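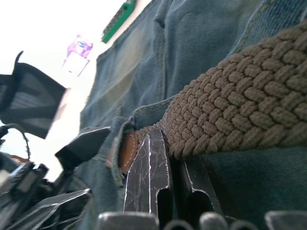 Brian Ogola has asked whether a drama with so small a cast can hold an audience across a full series, and his question was put to the production team before the latest edit was locked. The answer given in this report is a qualified yes, on the evidence of the first two completed episodes.

Projects > Television Drama > Pretley > Progress Report

June
Submitted by Tatiana Ševčík, Series Producer

1. Position at the end of the period

Principal photography on Pretley is complete for episodes one to four. Episodes five and six remain to be shot, and the unit moves to the Kozma studio for the interior work. Of the 283 script pages approved by the funder, all but 30 have now been recorded. The outstanding pages are mainly the courtroom material, which was held back at the request of the director, Vojtěch Oravec, until the final draft of episode six had been agreed.

2. Casting

Oľga Baláž has been confirmed in the role of the magistrate's sister, following the withdrawal of the original performer in pre-production. Her scenes in episode two were rescheduled and two short exchanges were rewritten to suit the change. The part is now larger than in the version the funder first read - a revised character outline is attached as Annex B.

3. Audience testing

Episode one was shown to an invited audience of over 300 viewers. Response to the central relationship was strong. Several viewers found the opening ten minutes hard to follow, and the order of the first three scenes has been altered as a result. A second screening will be held once the music is in place.

4. Post-production

Temico is carrying out the sound mix. The composer, Ľubomír Holub, has delivered themes for the first three episodes and is working on the fourth. Delivery of the title sequence is a week behind schedule, with no effect on the transmission copy.

5. Matters for decision

The funder is asked to approve the revised outline at Annex B and to release the third instalment of the grant. Comments on the rough cut of episode three should be sent to the production office before the unit moves to Kozma.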